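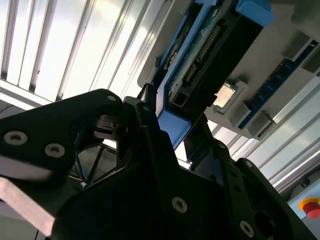 Fingertips at blue board holder, Plirkier cell. CPU and memory module on the gray plate behind.

01/11/2023

Cell tripped on grip width again, 2 times before lunch. Reseated left fingertip, re-torqued the linkage screws, re-taught the pick pose. Counter at 3,744 cycles, writing it down so we stop guessing.

Ran 111 picks after, no trips. Left tip is the next thing to swap, order from Bernbridge (Clendton stock is teh old length, dont use).

To do: wipe fixture plate, check wrist cable, backup program.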